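How to Set Up a Small PA System for a Meeting or Party

Posted 17 October 2019 by the Puvach Event Sound team

If you've been handed the job of "doing the sound" for a family party, a school fundraiser or a staff get-together, take a deep breath. We've been renting out speakers in Salem for a good while now, and most of the worried calls we get are from perfectly capable people who just need someone to go through it with them slowly. So pour yourself a coffee and let's go through it.
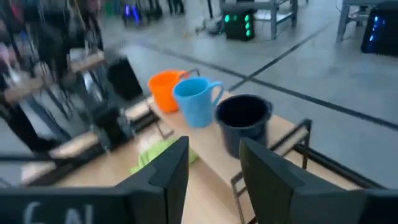
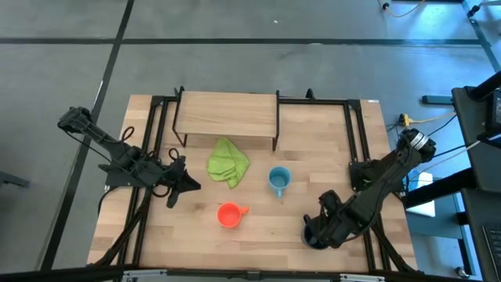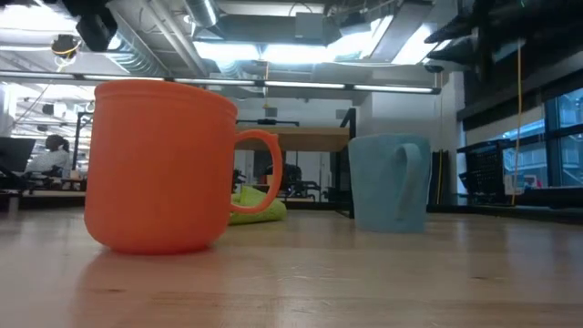 What you'll need

For a room of up to 70 people, a pair of powered speakers on stands will do nicely. Powered means the amplifier is built in, so there's one less box to carry up the stairs. You'll also want a small mixer (our rental kit has the Bestden, a friendly little thing with big knobs), a microphone or two, the cables to join it all up, and a roll of gaffer tape. Please don't use duct tape! It leaves a sticky mess on carpet, and you'll be on your knees scraping it up long after the guests have gone home.

Step 1: Place the speakers

Put one speaker on each side of the room, a little in front of where people will be talking. This matters more than anything else on the page. When a microphone stands in front of a speaker it hears itself, and that's where the awful howl comes from. Raise the speakers until the horns are just above the heads of the seated guests, and spread the legs of the stands nice and wide.

Step 2: Connect everything with the power off

Microphones go into the inputs marked MIC, and a laptop or phone goes into a stereo line input. Run the main left and right outputs to the two speakers. Keep the audio cables away from the power cords where you can – if they have to cross, let them cross at a right angle. Tape down anything that runs over a walkway.

Step 3: Switch on in the right order

Turn all the faders down. Switch on the mixer first and the speakers last. At the end of the night do it backward, speakers off first, and you'll be spared that nasty thump.

Step 4: Set your levels

Have a friend talk into the microphone the way they'll really talk at the event, not the shy "test, test" we all do. Bring up the gain until the meter sits in the green and flickers toward yellow on the loud words. Then raise the channel fader and the main fader slowly, and walk to the back row for a listen. An empty room sounds louder than a full one, so leave yourself a bit of room to go up.

If it howls

Pull the fader down a little, move the microphone closer to the person's mouth, and check that no one has wandered in front of a speaker with it. If there's a low rumble as well, press the low cut button on that channel.

Booking for December

Holiday parties fill up our shelves early, so call at least 3 weeks ahead if you'd like the Bestden kit. We deliver anywhere in Salem, and Kevton customers can pick up from the side door.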